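How Does a Soccer Player Change Clubs? 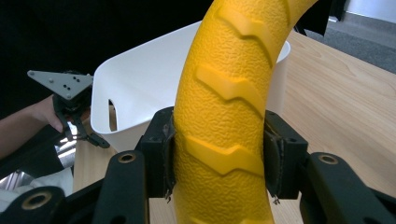 Distenville, 3/23/22

Maybe you have a favorite player. You know her number, you know how she runs, and you have her poster over your bed. Then one morning you hear that she will play for another team. How can this happen? Who decided it? And can you still keep the poster?

(Yes, you can keep the poster.)

When a player goes from one club to another, we call it a transfer. In this text I will explain how a transfer works. I will use two clubs, Girberg and Flakmont, and a player with the name Grímsdóttir, who is a very quick winger. A winger is a player who plays near the side line and runs a lot.

First, what is a contract?

Every professional player has a contract with her club. A contract is a written promise between two sides. The club promises to pay the player, to train her and to take care of her when she is injured. The player promises to train, to play and to follow the rules of the club. Both sides sign the paper with their names.

A contract has an end date. It can be for one season, or for several seasons. As long as the contract runs, the player belongs to the team, and another club can not simply come and take her. Of course a player is not a thing, and you can not own her like a bicycle. What the club has is her promise to play for them and for no other club.

Why do clubs want new players?

There are many reasons. Perhaps the goalkeeper stops playing because she is 40 and her knees hurt. Perhaps the team lets in too many goals and needs a strong defender. Perhaps the coach wants to play in a new way, and for this he needs somebody who can pass the ball very far.

Girberg had a problem with goals. They played nicely, they had the ball very often, but in front of the goal it became difficult. So the coach said: we need a fast winger who can bring the ball to our striker.

Looking for the right player

Now comes the work of the scout. A scout is a person who travels to matches and watches players. This has nothing to do with tents and campfires. The scout sits in the stands with a notebook, often in the rain, and writes down what she sees.

Lucrezia Marras is a scout for Girberg. We asked her what she looks at.

"Children think that I only look at the goals," she told us. "But I look also at what the player does when she does not have the ball. Does she run back to help? What does she do after a mistake? Does she shout at her friends, or does she help them? I go to see the same player many times before I write her name in my report."

Scouts also use video and computers. A computer can show how fast a player runs and how many of her passes arrive. But Lucrezia Marras says she still likes best to be in the stadium, because on video you see mostly the place where the ball is, and the rest of the field is missing.

She wrote in her report: Grímsdóttir, Flakmont, number 17. Very fast. Good left foot. Should learn to head the ball.

The two clubs talk

Girberg can not go to Grímsdóttir in secret while her contract is running. First they must ask her club. So somebody from Girberg calls Flakmont and says: we would like to have your winger. How much money do you want for her?

This money is called the transfer fee. It goes from the new club to the old club. The old club loses a good player, and with the money it can look for another one, or repair the roof of the stadium, or pay the coaches of the youth teams.

How high is the fee? There is no price list like in a supermarket. It depends on many things:

How well does she play?
How old is she? A young player can stay in the team for many years.
How long does her contract still run? If it ends very soon, the fee is usually lower.
Do other clubs want her too? Then the price goes up.

The first offer is often too low, and the first answer is often no. Then they talk again. It is a little like when you trade stickers in the school yard. You say one shiny sticker for three normal ones, your friend says five, and at the end you both agree on four. Sometimes they do not agree, and then the player stays where she is.

And what does the player want?

This is a very important part. Even when both clubs say yes, the player can say no. She must agree with the new contract and sign it. If she does not sign, there is no transfer.

There is much to think about. Will she play often at the new club, or will she sit on the bench? Is the new coach good for her? Where will she live? If she moves to another country, she must perhaps learn a new language. Some players have children, and the children must change school.

Many players have an agent. The agent is a helper who knows a lot about contracts and talks with the clubs for the player. The agent gets paid for this work.

To the doctor!

Before the signature, the player goes to the medical check. The doctors listen to her heart, they look at her knees and her ankles, and she must run on a treadmill — that is a machine with a moving floor. The club wants to know if she is healthy and can play. If the doctors find a big problem, the club can change its mind, also on the last day.

What is a transfer window?

You have maybe heard this word on television. It is not a window with glass. It is a period of time in which clubs are allowed to register new players. In many countries there are 2 transfer windows in a year, a long one between the seasons and a short one in the middle of the season. The dates are not the same in every country.

Why are there such windows? Imagine that clubs could buy players on every day of the year. Before the last match of the season, the richest club could quickly buy the best striker of the team in second place. This would not be fair. With the windows, everybody has some quiet months in which the teams stay mostly the same.

The last day of the window is called deadline day. On this day people in the club offices sit a long time at their desks, and the telephone rings all the time. All papers must be sent before the window closes. If they come too late, the player can not be registered as planned, and she may have to wait.

Other ways to change the club

Not every change costs a transfer fee.

There is the loan. A loan is when you lend something and get it back. A club can lend a player to another club, for example for one season. This is often done with young players. In the big club they would only sit on the bench, and in the other club they can play and learn. When the loan is finished, they come back.

And there is the free transfer. When the contract has come to its end, the player is free. She can choose a new club, and normally the new club pays no fee to the old one. It still must pay the player, so it is not completely free.

Did the Grímsdóttir transfer work?

Yes, it did. The two clubs agreed, the doctors were happy, and she signed. Her first match for Girberg was at home, and 1,912 people came to see it. She did not score. In the second match she gave the pass for a goal, and the fans began to sing her name, which is not so easy to sing.

At Flakmont, some fans were sad. Auður Hafþórsson coaches the girls' team there, and she has known the winger from the time when her shirt was still too long for her.

"My girls asked me if she does not like us anymore," she said. "I told them that you can like a place very much and still want to try a new one. In April she comes to visit our training, and they already prepared their questions."

Small dictionary

Agent: a person who helps the player with contracts.
Bench: the place where the substitutes sit.
Contract: a written promise between player and club.
Deadline day: the last day of the transfer window.
Loan: a player goes to another club for a limited time.
Scout: a person who looks for good players.
Transfer fee: the money which the new club pays to the old club.
Winger: a player who plays near the side line.

Something to try

Play transfer window with your class. Make teams, and give every team the same number of paper coins. Write on cards what each player can do well, for example fast runner, good goalkeeper, long passes. Then set a kitchen timer. Until it rings, the teams can trade cards and coins. After it rings, no more changes! Talk together about what was difficult. Did somebody pay too much in the last minute?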